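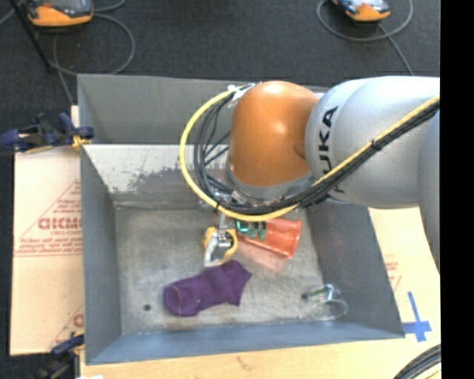

Sorting Small Objects from a Deep Bin
Project report, second semester
Olaia Lozano, group Trolbridge

1. Why we choose this topic

In our course every group had to study one daily task and describe it well. Our group took the task of emptying a bin of mixed things, one by one. At home everybody does it, for example with a box of toys or a kitchen drawer. We wanted to know which objects are difficult to take out and what makes them difficult.

2. Materials

We used one large gray metal bin. The objects were small household and play things of different shape: plastic cups, soft pieces, blocks and some parts without a clear name. In total we had 27 objects. We wrote all of them in a list called Tamiru and gave each one a short name, so that the members of the group would not confuse them.

3. Method

Each round started with a mixed bin. An object was counted as "taken" only when it was completely outside and placed on the table. If it fell back, we wrote a new attempt. We made 138 rounds during the semester, most of them on Tuesday afternoon. I was responsible for the notes.

4. Results

The cups gave us the most interesting results. A cup lying on its side has a wide rim, and the rim is a good place to hold. But when the rim is turned to the wall of the bin, the same cup becomes one of the hardest objects. A cup which stands up was almost never a problem.

Small round objects were slow for another reason. They roll to the corner, and there is little space near the wall. Six objects from the list caused more than half of the failed attempts, and four of these six were round.

Translucent plastic was also difficult to judge from above. In our notes two people often disagreed where the edge of such a cup was.

5. What we would change

We would mix the bin always in the same way. In the first weeks each person did it differently, and these rounds are hard to compare with the later ones. We would also write the position of every cup before the round starts.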